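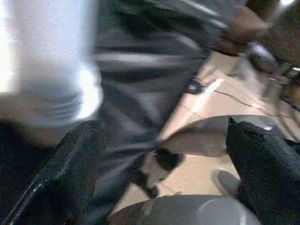
Dominoes came into my life by way of my grandmother's porch in Werkley, where a game could start before lunch and still be going when the moths came out. She kept score in pencil, and she kept her tiles under a bunched-up white cloth, all soft folds and creases, so the rest of us couldn't peek (we tried anyway!). I must have played 800 games out there, and I'd happily play every one of them again.

The version we loved best was the Durkoler game, which uses a plain double-six set and a good deal of patience. Everyone draws, the highest double goes down first, and the line grows from both ends until somebody gets stuck and has to dip into the boneyard. We played to 40 points one August, and my cousins still argue over the last hand.
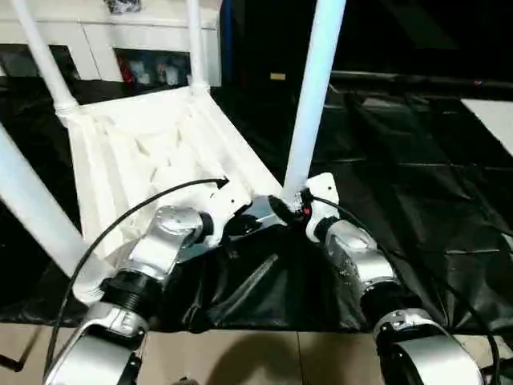

Can you play with only two people?
Two is plenty, as long as each of you draws seven tiles and leaves the rest face down.

If you've got a bigger crowd, the folks over in Protside play with partners seated across from each other, and there's a lovely lot of groaning when one blocks the other by mistake.

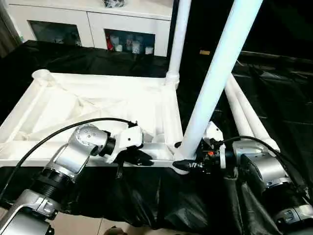
White tubing on black sheeting

Whatever house rules you settle on, write them inside the lid of the box. Ours still has my grandmother's.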